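Home Reviews Laundry & Linens Sewing About

The Joly Fabric Shaver, after a whole summer of fuzz
August 2019
14 comments

I put off buying a fabric shaver for years, mostly because my mother had one that chewed a hole in my favorite cardigan and I never quite forgave the whole category. Then my friend Solange Fleury mailed me her spare Joly — bless her — and I've been going around the house with it ever since, looking for things to shave!

It's a chunky little thing that fits nicely in the palm, and it runs on 2 batteries. There are 3 height settings, and I'd start on the tallest until you get the feel of it. My older cotton sheets pill terribly down by the feet, and on those it did a lovely job as long as I kept the cloth pulled tight and went slowly. 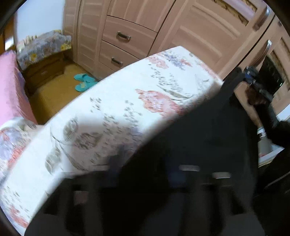 On dark clothes

Pills show up so much more on black, so I was nervous (see cardigan, above). I lay everything out on the table and smooth it with my hand first, and I go very lightly near ribbing and gathers, where the blade guard likes to catch. Wool blends came up beautifully. Fleece was only so-so, and it filled the lint cup in no time.
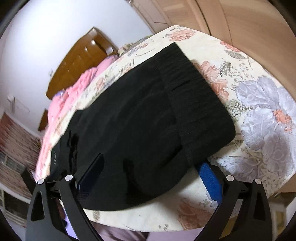

Black garment laid out on the flowered tablecloth.

What I'd change

The lint cup, please! It pops off if you so much as look at it, and then you have fluff all over the rug. It's also louder than the Kanent I borrowed last fall, though the Joly cuts closer and I'd still pick it for sweaters. Buy the spare blade while you're at it. Mine went dull in almost 3 months, and I do use it more than is reasonable.

Shared 81 times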